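Folding and Storing T-shirts: Frequently Asked Questions
Gonlow Home Guides
Text by Macarena Zapata. Checked by Ewurabena Antwi in April.

What surface should I use?
A hard, level table with a clear area wider than the shirt. A bed gives under the hand and the creases wander. A pale top makes the edge of a dark shirt easier to follow.

Does the shirt need to be ironed first?
No. Lay it face down, hold it at both shoulders and draw the top edge straight. Then smooth from the collar to the hem with a flat hand. Wrinkles left in at this stage will be pressed into the fold.

Which fold do you recommend?
The Prundale fold, for short-sleeved shirts in ordinary cotton jersey:
1. Fold one side in to the middle of the collar and turn the sleeve back.
2. Repeat on the other side.
3. Bring the hem up to 2 cm below the collar.
4. Fold in half again and turn the shirt over.
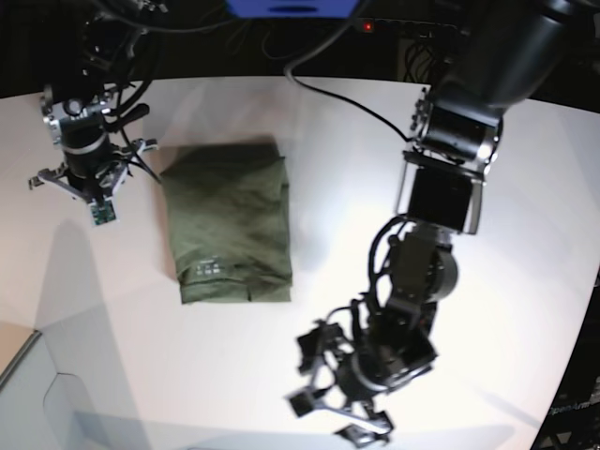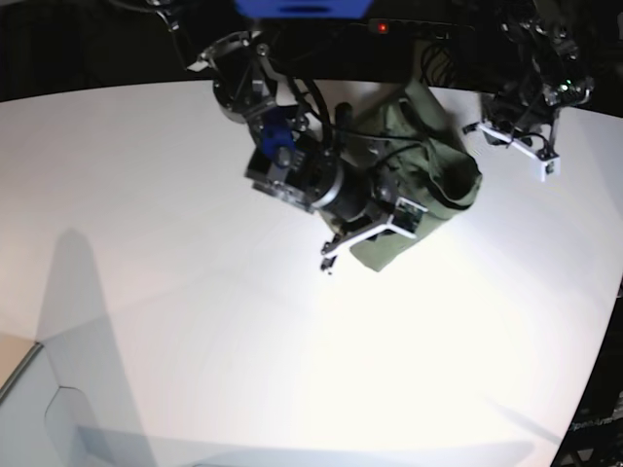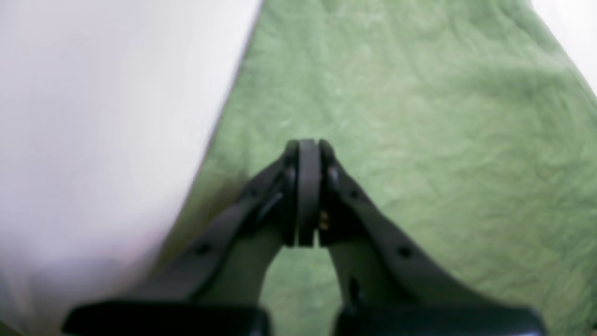
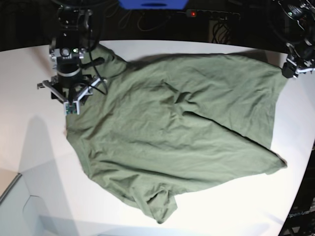 Olive-green fabric in the first, second and last pictures: folded, bunched, and spread on the white table.

Why does my folded shirt bulge at one end?
The collar is thicker than the rest and a sleeve may be doubled beneath it. Open the last fold, flatten the sleeve and close it again.

How many shirts fit in a Stelum drawer?
The shallow drawer takes 4 in a stack. The deep drawer takes 7. If shirts are stood on edge, leave enough room to slide a hand between them.

Can I fold a shirt straight from the dryer?
Let it cool flat first. Cotton folded warm keeps its creases. Shirts washed at 60 degrees may also have shrunk in length, in which case the hem in step 3 will stop short of the mark. Match it to the collar by eye.

Is the method suitable for long sleeves?
Yes, with one extra turn. Lay each sleeve down the back, parallel to the side fold, before starting step 3.

Where do I send a question that is not listed?
Use the contact form and mark it for Jae-in Hyun.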